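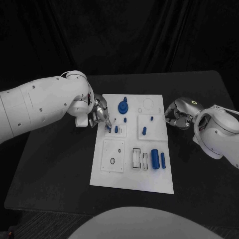

Photo: Mosquera Picture Desk

Home | Contents | Previous | Next | Glossary

Print this page | E-mail this page

Tuesday, March 31, 2026
By the Zostico Course Team

Chapter 3. Fits and Tolerances

3.1 Why parts differ

No two parts made to the same drawing have exactly the same size. Cutting tools wear, material expands as it warms, and a clamp that is set a little tighter on one job than on the next will bend the work by a small amount. A drawing must therefore state a size and also how far from that size a part may be and still be accepted. The stated size is called the nominal size. The permitted spread, from the smallest acceptable size to the largest, is called the tolerance.

Consider a pin with a nominal diameter of 34 mm. If the drawing allows any diameter from 33.95 mm to 34.00 mm, the tolerance is 0.05 mm. The two end values are the limits of size. A pin that measures 34.01 mm is outside the limits and is rejected, even though it may go into most of the holes made for it.

3.2 Clearance, interference, and transition

A fit describes how two mating parts go together. It depends on the limits of both. When the smallest hole is larger than the largest pin, every pair has a gap, and the fit is a clearance fit. When the largest hole is smaller than the smallest pin, every pair must be pressed or shrunk together, and the fit is an interference fit. Where the two ranges overlap, some pairs will have a gap and others will not. This is a transition fit.
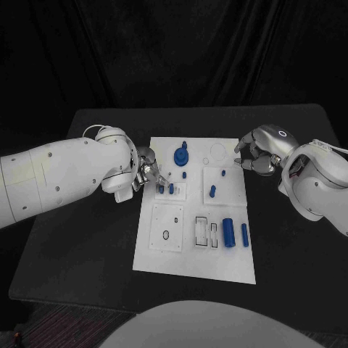 The least clearance is found by subtracting the largest pin from the smallest hole. The greatest clearance is found by subtracting the smallest pin from the largest hole. Students often mix these two up, and it helps to write all four limits in a table before starting.

3.3 The cost of a close tolerance

A close tolerance takes more machine time and more inspection. In the Kakside pump housing, used as a worked case through this chapter, 3260 bores were measured with plug gauges over one production run, and 89 were found outside the limits. Most of these were oversize and could not be reworked. Section 3.6 returns to the same run and asks what would have followed if the tolerance had been doubled.

The Ferach bracket, taken up in Section 3.7, has three mating faces, and errors on each face add to those on the next. Readers who have not yet worked through the material on datums in Chapter 2 should do so before starting that section.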